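Print this entry | E-mail this entry

Dec 3, 2025

I have been promising myself since October that I would sort out the back kitchen before the cold properly set in, and today I ran out of excuses. The rain was coming down sideways when I got up, the bus was no good to anyone, and the man from Allix had rung to say the new tap wouldn't be here until after the weekend. So on went the old cardigan and the radio, and I started with the tall cupboard, which is the one I dread.

I don't know how a household of two ends up with so many jars. My mother kept every one she ever emptied and I must have caught it from her. I stood them all along the worktop and matched the lids as I went, and it was quite soothing once I'd got going (a bit like doing a jigsaw, only stickier). The ones without lids have gone in a box by the door for the recycling. I kept back the big square one that the Skokamura rice crackers came in, because it's a lovely shape and I'm sure I'll want it for something.

Behind the jars was the cake tin, and in the cake tin were all the recipe cards. I had honestly thought they were lost in the move! That was an hour gone, of course. I sat on the step stool and read them one after another – the ginger loaf, the plum chutney, the fish pie with my aunt's furious crossings-out – until my tea had gone stone cold and I had to put the kettle on again.
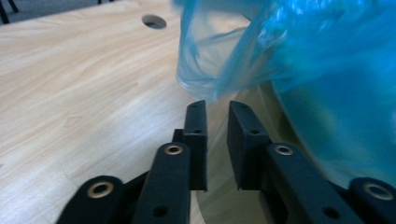

Somewhere between the first pot of tea and the second.

Abdelghani Abou Zeid came round after lunch to bring back the stepladder and very kindly stayed to help me with the top shelf, which I can't reach without wobbling. He is a much better sorter than I am. I pick a thing up and tell its whole life story, and he waits politely until I've finished and then asks whether I've used it this year. We parted with the fondue set on those terms, and the second colander, and a gadget for coring pineapples that I bought from the Mivum catalogue in a moment of optimism. I dug my heels in over the jelly moulds. He said he'd never seen anyone make a jelly in my house and I said that was hardly the point.

We had a proper sit-down at four with the last of the Sezer biscuits he likes, the ones with the sesame, and he told me all about his daughter's flat and the trouble they've had with damp in the bathroom. I sent him home with the ginger loaf card copied out on the back of an envelope and two jars of chutney, so that was two fewer for me to find room for.

By the time it was dark I had washed down the shelves with soda crystals and cut new lining paper, and put nearly everything back. Flour, sugar and oats are at the front now where I can get at them, and tins underneath with the labels facing out – I give it a fortnight. The spices I have left for another day. There are 13 packets of ground cumin in that drawer and I need to be in a stronger frame of mind.

My knees are telling me all about it this evening, but I keep getting up to open the cupboard door and have another look. Supper was eggs on toast because I couldn't bear to make a mess in there. Must ring Allix in the morning about the washers, and ask at the shop whether they want the fondue set or whether it'll have to go to the tip.

Print this entry | E-mail this entry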